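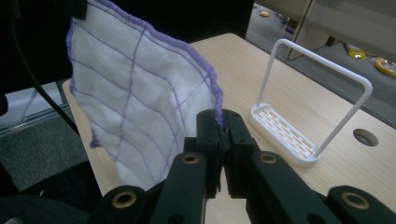
Getting the musty smell out of tea towels

Wonness Home Forum > Laundry

Posted by Eulalia Lagos

Hello all, I do hope somebody can help me with this. My tea towels come off the line smelling lovely, and then after a day in the kitchen drawer they have that sour, musty whiff again. I wash them at 40 with everything else and use a good dollop of softener. It has been going on since April and I'm getting quite fed up with it!

Plomeo

Oh, I had this for ages, you have my sympathy. Stop the softener first -- it leaves a coating on the cotton and the smell clings to it. Then wash them on their own at 60, and don't cram the drum. Mine came right after two washes, and my mother's (which were far worse, bless her) took a few more.
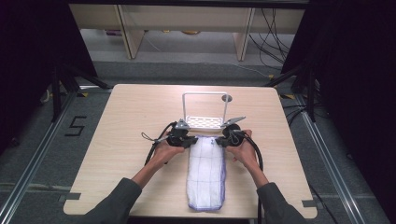

Can I use white vinegar in place of the softener?

A small splash in the softener drawer is fine now and then, but never put it in with bleach, and check your machine's booklet first as it can be hard on the rubber seals.

Histell

bin them and buy new, they're cheap enough

Akbulut

Do make sure they are bone dry before you fold them, Eulalia. I leave mine over the airer for six hours even when they feel done, and the drawer has smelt fine all winter.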